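Foro > Trabajo y oficios > Hostelería y colectividades
Tema: Nos ponen brazos en el office de la cocina central. ¿Alguien lo ha vivido?

marmita_fria
Mensaje 1

Buenas. Trabajo en la cocina central de Stelville, turno de tarde, office y montaje de bandejas. Somos 25 en el turno y servimos 700 cubiertos entre las dos residencias y el colegio. La semana pasada nos reunieron para anunciarnos que Alard va a instalar dos brazos para retirar bandejas y platos de las mesas de clasificado. Hubo croissants. En once años los croissants solo han salido dos veces, y la otra fue cuando nos quitaron el plus de transporte.

Dicen que no se va a la calle nadie, que "se redistribuyen tareas". Pregunto a los que ya habéis pasado por esto: ¿a qué os redistribuyeron?

pinche_de_guardia
Mensaje 2

A mí me redistribuyeron a mirar. En Dolville llevamos desde septiembre con uno. Antes vaciaba bandejas, ahora vigilo a uno que vacía bandejas y le aparto las servilletas, que no las entiende. Cobro lo mismo y llego a casa con la espalda bien y la cabeza como un bombo.

tornillo_flojo
Mensaje 3

Soy de mantenimiento, así que aquí seré el malo. A ver, el trabajo de clasificado es una porquería: agacharse, girar, vapor, platos de loza que pesan. Si una máquina hace la mitad, bienvenida. Lo que hay que pelear es el tiempo que sobra. Si lo usan para recortar contratos, mal. Si lo usan para que la gente rote, bien. Pero llorarle al fregadero no lo entiendo.

marmita_fria
Mensaje 4

Nadie le llora al fregadero, tornillo. Le lloro a la conversación. En el clasificado estamos cuatro, dos a cada lado, y es el único rato de la tarde en que se habla. El plano nuevo pone a una persona en una punta y un botón rojo en la otra.

tornillo_flojo
Mensaje 5

El botón rojo escucha muy bien.

lola_turno_partido
Mensaje 6

Yo estuve en el piloto de Koutsoukos y discrepo de los dos. Ni te deja la espalda nueva ni te quita la charla. Lo que te cambia es el ritmo. Una persona ve que vas apurada y afloja, o te acerca la pila. El brazo va a lo suyo y te pasas la tarde acomodándote tú a él: las bandejas todas en el mismo sentido, los platos separados, nada apilado torcido. El primer mes tuvimos 108 paradas, lo sé porque las apuntaba yo en una libreta, ya que el sistema las llamaba "microeventos" y por lo visto los microeventos no se suman.

Consejo práctico: que os reconozcan por escrito la tarea de preparar la mesa. En nuestro caso era trabajo de verdad y en el papel no existía.

pinche_de_guardia
Mensaje 7

Lo de la libreta, oro puro. Nosotros no apuntamos nada y cuando fuimos a quejarnos nos enseñaron una gráfica verde preciosa.

jubilado_del_horno
Mensaje 8

Cuando llegó el túnel de lavado dijeron lo mismo, que íbamos a sobrar todos. Y no sobró nadie. Lo que pasó es que dejaron de cubrir bajas, que queda más fino.

marmita_fria
Mensaje 9

Eso me temo. La responsable de la implantación, Ashley Holroyd, es maja y contesta a todo, pero le pregunté por las bajas y me habló de "flexibilidad". Le pregunté qué entendía por flexibilidad y me ofreció otro croissant.

Sobre lo que dice Lola: ayer nos dejaron entrar en la sala de pruebas y me quedé mirando las pinzas. Son dos dedos negros con una almohadilla rugosa, y las puntas ya tienen hilos sueltos. Tanto plan estratégico y me fijé en los flecos, como si fueran los puños de un jersey. Eso habrá que cambiarlo cada poco, y me gustaría saber a quién se lo van a redistribuir. Os dejo una foto, con una de nuestras bandejas crema y un plato de los del filete oscuro en la mesa.

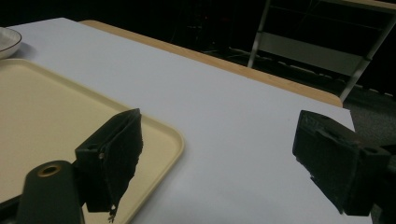

tornillo_flojo: pues la respuesta es a mantenimiento, o sea a mí y a mi compañero, que somos dos para todo el edificio y de nosotros no se habló en la reunión de los croissants. Retiro parte de lo dicho. Una máquina que ahorra horas en el office y las gasta en el taller no ahorra nada, las cambia de planilla. Pedid que figure en el acuerdo quién hace los recambios, con qué formación y en qué horario.

lola_turno_partido
Mensaje 11

Bienvenido al lado de los quejicas, tornillo. Hay café.

En Koutsoukos los recambios acabaron siendo del turno de tarde "porque es un momentito". El momentito caía justo antes de fichar la salida, qué casualidad.

pinche_de_guardia
Mensaje 12

Sigo pensando que exageráis un poco. Yo no volvería a lo de antes ni pagando. Me aburro más, sí, pero ya no me tomo el ibuprofeno de las nueve. Eso también cuenta, y en estos hilos parece que da vergüenza decirlo.

marmita_fria
Mensaje 13

No da vergüenza, pinche, y me lo apunto. A dos compañeras con el hombro hecho polvo les hace ilusión el brazo y tienen toda la razón. Lo que quiero es que el puesto de vigilar sea rotatorio, que se cubran las bajas y que lo de preparar la mesa aparezca en algún papel. Mañana se lo llevo por escrito a Holroyd.

jubilado_del_horno
Mensaje 14

Desayuna antes.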